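Jekar Technical Training
Course 2, Maintenance of Handling Equipment
Handout 6: The hand-held two-jaw gripper, setup and care
Revised 22 July 2023

Before the session

Read sections 1 to 3. Bring the pad gauge and the 249 checklist. The written part of the course test covers this handout and Handout 5 (cables and connectors).

1. Scope

These notes cover the hand-held gripper used in the Ternitz training room. The same jaws are fitted to the arm in the Nair cell, so most of the care work is common to both. Mounting on the arm flange is covered in Handout 8.

The hand-held tool is used to record how a person picks up an item. The recording is only useful if the jaws behave the same way each time. A loose pivot or a worn pad changes the grip, and the change shows up later as bad data or dropped parts on the arm.

2. Daily check

Do this check with the tool off and nothing in the jaws.

Wipe the frame with a dry cloth. Do not use solvent on the frame or the pads.
Open and close the jaws slowly over the full stroke. The motion should be even. A tight spot near the closed end usually means dirt in the pivots.
Look at the jaws from the front. The pads should meet along their whole length. If they meet at the tip first, go to section 4.
Check the handle screws by hand. Do not use a driver unless one is loose.
Write the result in the Pludora log, including when there is nothing to report.

3. Pads

Pads are the part that wears most. On our tools they are changed in pairs, even when only one looks worn. Replace them when any of the following is found: a cut that reaches the backing, a shiny area that does not clean off, or a corner that lifts when pushed with a fingernail.

To change a pair, peel off the old pads from the back edge toward the tip. Remove the old adhesive with the plastic scraper. Clean the seat with an alcohol wipe and let it dry fully. Set the new pad against the rear stop, press from the rear forward, and hold the jaws closed on the flat test block for 30 minutes. Do not record with the tool during this time.

Dust from cardboard builds up on the pads quickly. After a long run with cartons, wipe them with a damp lint-free cloth and let them dry before the next run.

4. Jaw alignment and grip test

The grip test is done with ordinary retail packages. A long, narrow carton is a good choice, as it turns in the jaws if the pads are not parallel. Close on the two long sides and stop as soon as the box is held. Squeezing harder hides the fault you are looking for.

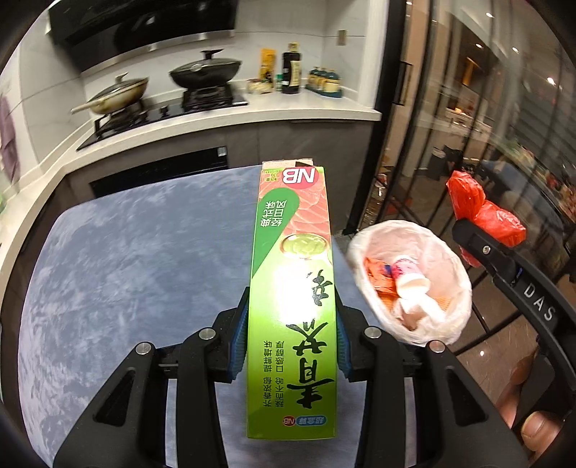

Figure 6.1. Wasabi carton held between the blue pads. The round silver caps are on the upper pivot points.

Hold the package over a mat or a table, never over a hard floor. Keep your fingers on the handle and clear of the jaws. Turn the tool slowly to the left and right, then tilt it forward. Watch the far end of the package. It should follow the tool without lag. Repeat the test with a second package of a different width.

If the package turns in the jaws, work in this order:

a) Clean both pads and test again.
b) Check that both pads are against the rear stop.
c) Check the pivots for side play. Hold one jaw still and push the other sideways at the tip.
d) If there is play, tighten the pivots a little at a time and go back to the full-stroke check in section 2.

Do not tighten a pivot to cure a dirty pad. The jaws will then close too slowly and the trigger will feel heavy, and the next person will back the screw off again.

5. Pivots

Pivots get one drop of light oil on each side every 70 hours of use. Wipe off the extra at once. Oil that reaches a pad cannot be cleaned out, and the pair must be changed.

The full strip-down is done once a year, in December, when the Nair cell is shut down. Students do not take the pivots apart during the course.

6. Storage

Store the tool with the jaws slightly open. Closed jaws leave a mark in the pads after a weekend. Keep it out of direct sun and away from heaters. Spare pads can be kept for up to 87 weeks in the sealed bag; write the date on the bag when you open it.

7. Exercises

1. Carry out the daily check and fill in a log entry.
2. Change one pair of pads. Have the instructor check the seat before you press the new pads down.
3. Do the grip test with two packages. Note which steps in section 4 you needed, if any.

Hand in the checklist with your log entry. Worn pads go in the marked tray on the bench, with the tool number written on the backing.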